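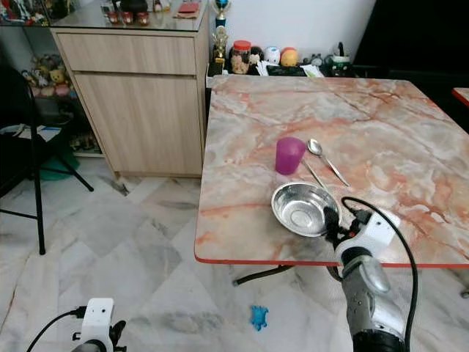 3.2 Small tables and the storage around them

Figure 4. Square table in a household room, with a cup, a spoon and a bowl on its top. A cabinet and a glass display shelf stand behind it.

The household survey carried out in Bornden recorded 576 table settings across 70 homes. Babaei and Safavi had earlier proposed that the size of a table governs what is kept on it between meals. Our records support this only in part. In homes where the main table was small, the top was usually left to the few items needed by one person, and other belongings moved to nearby surfaces.

The table in Figure 4 falls within this group. It carries a magenta plastic cup, a stainless steel spoon and a shallow stainless steel bowl, with the spoon lying between the other two. Nearby surfaces hold a much wider mix. A jar of cookies or snacks shares the back ledge with a trophy, small figures, a mug, and papers and packets, while plush toys and figurines fill the display shelf. We coded the ledge as mixed storage and the shelf as display.

Toys were coded separately by location. Those on shelves were treated as display items, and those on the floor, such as the small blue animal in front of the table in Figure 4, as items in general circulation. The distinction is a coarse one — a toy may pass from one group to the other several times in a day — and it was applied only to the state of the room at the time of recording.

Cup, bowl and spoon were entered as a single setting whenever all 3 were present on the same top, whatever their spacing. Material was noted for each item. Mixed sets of plastic and steel were accepted as complete, following the Gramness coding guide, which does not require pieces to match.

Settings with 5 or more items were placed in a separate class and are discussed in Section 3.3. Tables used mainly for homework or sewing were left out of both classes, even where a cup was present.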